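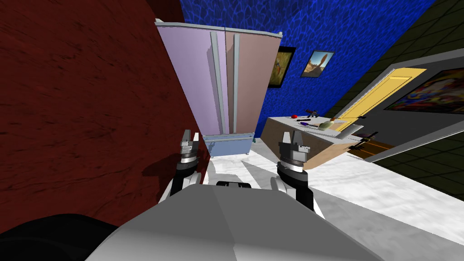 Does the Nadex router drop the connection when the Joo backup starts?
It drops when the upload passes 40 percent, and the backup gets blamed for it.

Ticket 727, Stoken office. Status: open

Vendor says to update the firmware. I did that in June and the drops carried on, so I doubt a second update will cure anything. Ran it again to keep them quiet. Log shows 11 drops overnight.

Swapped the cable to the Nelto switch. Same result. 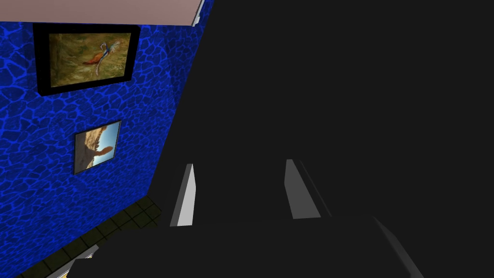

Is a factory reset worth trying?
Only after the settings are saved, and I wouldn't expect much from it.

Did the reset anyway. Uptime after: 34 minutes. Vendor calls this "improved."
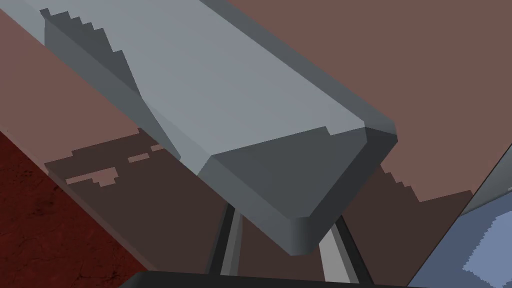 Next step: limit the upload speed

Set the cap in the backup software and leave the router alone. If the drops stop, I still want the vendor to explain the log. Leaving the ticket open until they do.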